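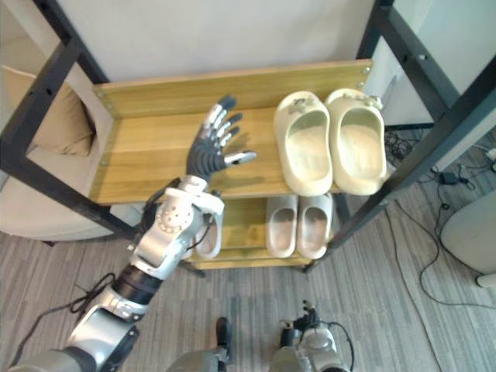 Software that tidies a hallway has to settle an argument between two programs before anything moves. One program says where an object is. The other says where the arm can go. At Foltura, a small company that writes planning software for household robots, the two used to run one after the other, and a wrong guess in the first was carried straight into the second. The company's standard test is shoes on a rack. A pair of cream foam slides on a honey-colored shelf gives a depth sensor very little to work with: pale foam, pale wood, a white wall behind. The hand waits open above the upper board while the planner decides how wide to spread its fingers and which side of the strap to come in from.

Mwende Were leads the planning work. Her main change over the past year was to stop asking perception for a single answer. The vision module now hands over a spread of possible poses for each shoe, and the planner looks for a grasp that would hold up across most of them. If it can't find one, it moves the head or the arm to get a better view and asks again.

The new version is called Derkska. It considers 122 candidate grasps per object and throws most of them out on simple grounds, such as a finger passing through the shelf. The rest go to a slower check that includes the whole arm, down to the cable at the wrist.

Floors have their own problem. Striped carpet confuses the part of the system that estimates how far the robot has shifted, because one patch looks a lot like the next. The team tried several filters and ended up trusting the leg joints more and the carpet less.

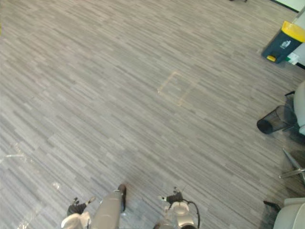 Sipos would have gone the other way. In his view the filters were fine and the training data was thin, and a model that had seen enough patterned floors would not need to be told to ignore them. Were has heard this before. She agrees it might work, but she wants a fix she can read in the code when a run goes wrong at two in the afternoon and somebody needs an answer by three.

Reading the code is a theme with her. Every plan Derkska makes is written to a log with the options it turned down and the rule that ruled them out. The log viewer took longer to build than the planner did. It plays back the joint angles beside the camera views and marks the moment when the estimate of an object's position jumps.

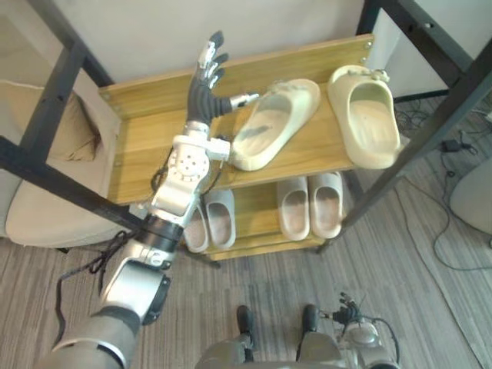 The jumps matter most when the arm is already close. A hand near a shoe blocks the head camera's view of it, and the old software would simply hold on to its last estimate. Derkska lowers its confidence as the view gets worse and slows the arm to match. The cost is time. In a batch of 1,000 simulated placements, 786 finished inside the limit the team had set — fewer than the old planner managed, though the old planner also hit the shelf more often.

Were would like some of that time back. Her plan is to lean on the wrist camera for the last 5 centimeters, where it can see past the fingers to the edge of the board. 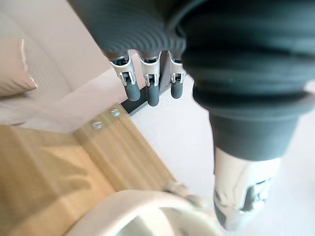
SADITZ, April

The wrist camera code is on its third rewrite. The first two treated the fingers as clutter and masked them out, which also removed a good part of the wood behind them. The current one uses the fingers as a ruler. Their size is known and the joint readings give their position, so anything near a fingertip can be measured against it.

Calibration remains the weak spot. A small error in how the camera is mounted shows up as a shift in every measurement, and the team now runs a short check each morning before loading any task. Were wants that check to run by itself whenever the hand is idle. It is next on her list, after a bug in the log viewer that swaps the left and right arms when a file is opened twice.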